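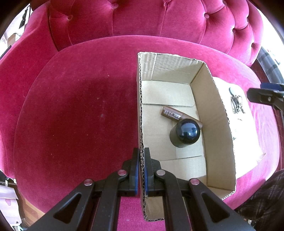 *A tufted velvet sofa at the Cidora furniture hall, with an open cardboard box on the seat.*

**CIDORA OPENS REUSE HALL FOR UPHOLSTERED FURNITURE**

February 7, 2023 — Cidora, the household reuse service of the Mamach district, today announced the opening of its new hall for sofas, armchairs and other upholstered seating. The hall occupies the ground floor of the former Skutus warehouse and is open to all residents of the district.

Over the past year Cidora accepted 1,542 pieces of household furniture. Of these, 811 were upholstered. Until now such pieces were kept in the general store, where space for brushing, airing and minor repair was limited and where many sofas had to be stood on end. The new hall allows them to be placed on their feet, at a suitable distance from one another, and viewed from every side.

Velvet and other pile fabrics will be handled separately from leather and flat weaves. Each piece is checked for loose buttons, open seams and worn padding before a price is set. Lint and dust are removed with a soft brush, worked in the direction of the nap. Deep tufting is cleaned by hand along the folds. Pieces that need a new cover are passed to the Trương upholstery workshop, which will have nine places in the hall for work in progress.

Cidora will also accept small household goods together with furniture. Residents are asked to bring these in open cardboard boxes, so that the contents can be seen at the desk and sorted without delay. Boxes may be cut down to size, and used boxes are welcome. Flattened boxes are kept by the entrance for anyone who needs one to take purchases home.

"A good sofa can serve a second household for many years," the management of Cidora said in a statement. "Residents have told us that they want to sit on a piece, look at the seams and take their time before they decide. The hall has been arranged with that in mind."

The conversion of the warehouse took roughly nine months. Work included a new floor, wider doors on the loading side and improved lighting over the display area, which measures 1,265 square meters together with the store rooms.

Collection of large pieces from private homes will continue as before and may be booked by telephone or at the desk. Residents should measure doorways and stairs in advance and remove loose items from the seats. Pieces with broken frames cannot be accepted — the desk can advise on disposal.

Admission to the hall is free. Opening hours are posted at the entrance and at the Mamach district office.

**Press contact:** Cidora Press Office, Mamach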